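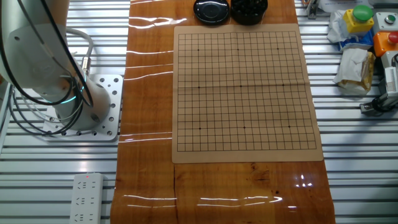
Search this blog
Search

Relabeling the spice drawer, and other notes on names that sort badly

September
Posted by Anoma Wickramasinghe

I keep a plain text index of every recipe I cook from. It has 1,597 lines, one recipe to a line, and until this month it was sorted by title. Sorting by title works for a cookbook with an editor. It works poorly for a file one person has added to over a long period in different moods. "Lentils, red" and "Red lentils with lime" are the same dish entered twice, and they sit far enough apart that I never noticed.

The first fix I tried was to put the main ingredient at the front of every line. This moved the problem. A chickpea and spinach stew can go under either word, and I made that choice differently depending on which one I had to use up that evening. The second fix was tags at the end of the line, separated by semicolons. Search finds a tag wherever it is, so the order stops mattering. I should have started there.

The tag list has grown to four kinds:

Ingredient. Singular, lower case, no adjectives. "Tomato" covers fresh and canned.
Method. Bake, boil, fry, steam, raw.
Time. Short is under half an hour. Long is everything else. I had a middle value and deleted it after finding that I used it for recipes I hadn't timed.
Source. Last name, or the word "own."

Source gave the most trouble. A friend's family name is Ní Chonaill, and I had entered it with the accent, without the accent, with no space, and once as just Chonaill. My text editor treats all of these as different strings. The sort puts the accented form after the plain one, and the search is exact. I settled on the correct spelling, accent included, and replaced the others by hand. Stripping accents from the whole file would have been faster, but the name is spelled the way it is spelled, and my keyboard can type it.

The editor is Polent, which I use because it opens large files quickly and leaves line endings alone. I tested Prukton for an evening. It has a better replace dialog, with a preview column that shows each line before and after. It also converted my semicolons to tabs on save, with no setting I could find to turn that off, so I restored the backup and went back.

Duplicates came next. I sorted a copy of the file by ingredient tags only, then read down it on Thursday with a pencil and a printout. Two lines with the same tags are usually different recipes. Two lines with the same tags and the same source are usually one recipe with two titles. That rule caught most of them — the rest were soups, which I apparently rename every winter.

The spice drawer followed from this. The jars were labeled on the lids, some by the English name and some by whatever was printed on the packet. I relabeled them with the exact word used in the tags, so that "coriander" means the seed and "cilantro" means the leaf in both places. Ground spices get a G after the name. The labels are masking tape and will need replacing, but the marker is legible from standing height.

Still open: what to do with recipes I have never cooked. They make up more of the file than I would like, and a tag for them would have to be removed by hand each time I made one.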